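Two-arm policy stops above the cups and won't commit – training problem or control problem?

Posted by Phúc Nông in Software > Learned control
September, 8 replies hidden, 4 following

We run a bimanual table-top setup and I'm training an imitation policy to sort small things into trays and fold cloths. The planner above it is Zukeck, stock settings. The policy gets roughly 200 demonstrations, all recorded by the same two people.

The left arm is fine. The right arm goes to the cups, gets its gripper over them and then hovers. Sometimes it dithers from side to side until the episode times out. The loss curve looks lovely. A colleague wants to collect 4000 more demonstrations and I'm not convinced that more of the same will cure it. The vendor of our tooling (Bollimus) says to turn on their "confidence smoothing", and can't tell me what it does.

Has anyone fixed this without simply throwing data at it?

Khổng
Get more data. We had the same thing and it went away when we collected more. Also check your calibration.

Odness
I'd be wary of the reply before mine. "It went away" covers a lot of sins, and if you recalibrated in the same week you don't know which one did it.

Hovering over a target is nearly always one of two things. Either the demonstrations contain pauses at that spot, because the person driving stopped to think, and the policy has faithfully learned to pause. Or there are several equally good cups to go for and the policy is averaging between them. A loss curve will tell you nothing about either. It only says you copy the average demonstrator well on the average frame, and most frames are boring travel.

Before you record anything, do this:

Plot joint speed against time for every demonstration, right arm only. If you see flat stretches just before the grasp, trim them and retrain. It costs you an afternoon.

Then replay one recorded demonstration open loop, with the objects put back where they were. If the arm misses when it is only playing back a recording, your problem is in the controller or the calibration and no amount of training will help.

Then take two of the cups away and run the policy with one. If it commits straight away, you have the averaging problem. Predict longer chunks of actions and carry them out for longer before you query again, or use a policy head that can hold more than one answer.

Leave the smoothing off until all that is done. A filter on the output will make the dithering look calmer and leave the indecision where it was. I would also take Zukeck out of the loop for the tests – one suspect at a time.

Can you post a view from the head camera with the right arm near the cups?

Phúc Nông
Thanks, that's more use than I got from support. One from the head camera, full layout on the table: 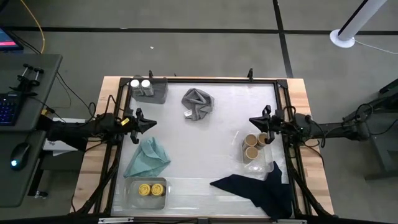
Head view, right wrist just above the three cups.

Replay test first, then speeds. I'll leave the smoothing off.

Odness
Three brown cups close together in one clear container, so averaging is still my first guess, but I wouldn't bet money on it from a single still. The grey towel at the top is in a crumpled heap as well, and I'd want to know whether your demonstrators always started with it like that. If they did, don't trust any success figure you get on cloths until you've varied it.

Post the speed plots when you have them, raw please, with no smoothing on those either.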